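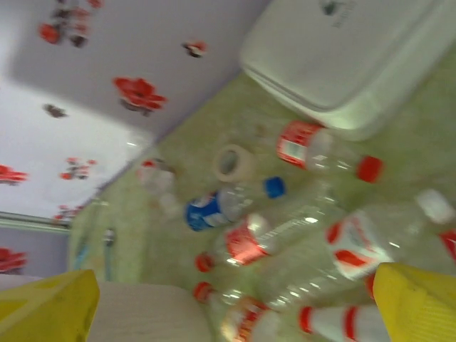
Red flower decals on the spare room wall, green carpet below

Wall decals in a rental — will they take the paint off?
Home & Decorating > Walls and Paint

marigold_porch
Fri 13 June
Hello all, long-time reader and finally brave enough to post. My lease ends in a few weeks and I have red flower stickers up in the spare room, the peel-and-stick kind with the dark stems and leaves. I put them up two winters ago when I was feeling blue and wanted something cheerful in there, and I have loved them every single day since. The wall is a very pale lavender, nearly white, and it was painted by the landlord right before I moved in. My deposit is $500 and I would dearly like to see it again. Has anyone taken these down without the paint coming along for the ride?

tbrandt_flarkton
What a pretty wall! I did the same job in my old apartment in Flarkton this past February. Hair dryer on low, hold it a hand's width away, count to twenty or so, then start at a corner and pull slowly back on itself, nearly flat to the wall. Mine were vines and they went right up the stairs, so believe me I had practice by the end (and a very sore shoulder). Not a chip anywhere.

Aminu Onyeka
I'm going to disagree a little with the hair dryer, and I say this kindly as someone who has painted houses for a living for a long while. If the landlord put flat paint over an unprimed wall, heat softens the paint as much as the glue and you can lift a strip the size of your hand. I would try one small leaf first, down low, with no heat at all. Let it sit a day and look at the spot in morning light before you touch the rest.

tbrandt_flarkton
Fair enough, Aminu, but cold vinyl gets brittle and tears into a hundred little bits, and then you're picking at it with your fingernails, which is worse for the wall than a bit of warm air. I'd still go with low heat.

Aminu Onyeka
Low heat on a satin wall, sure, I'll give you that. On flat paint I stand by what I said. Marigold, wipe a damp cloth on a hidden spot. If color comes off on the cloth it's probably flat, so go easy.

quiltsandcoffee
Mine were Sandu brand and came off like a dream, but the ones my sister bought (Rirnus, I think?) left a gummy outline of every petal. We got that off with a drop of dish soap in warm water and a soft rag, and a lot of patience, and a whole season of a baking show on in the background. Please don't use the orange cleaner. It left a shiny patch that we could see from the hallway!

deke_w
I'd just leave them up and tell the landlord they're included. Who wouldn't want flowers?

marigold_porch
Deke, you haven't met my landlord! He charged the fellow upstairs $200 over a towel hook.

Thank you all so much. I did the cloth test behind the door and got a faint bit of lavender on it, so I suppose that settles it for flat. I'll start with one leaf and no heat, the way Aminu says, and keep the hair dryer plugged in nearby in case it starts to tear — on the lowest setting, I promise.

quiltsandcoffee
Take a picture of the wall before and after, dear, and keep it with your lease. And if you do lose a chip, Giltier Paint on the corner by me matches from a piece the size of a quarter. Maybe there's a shop near you that does the same.

Aminu Onyeka
Good advice. Go slow and let us know how the first leaf comes off.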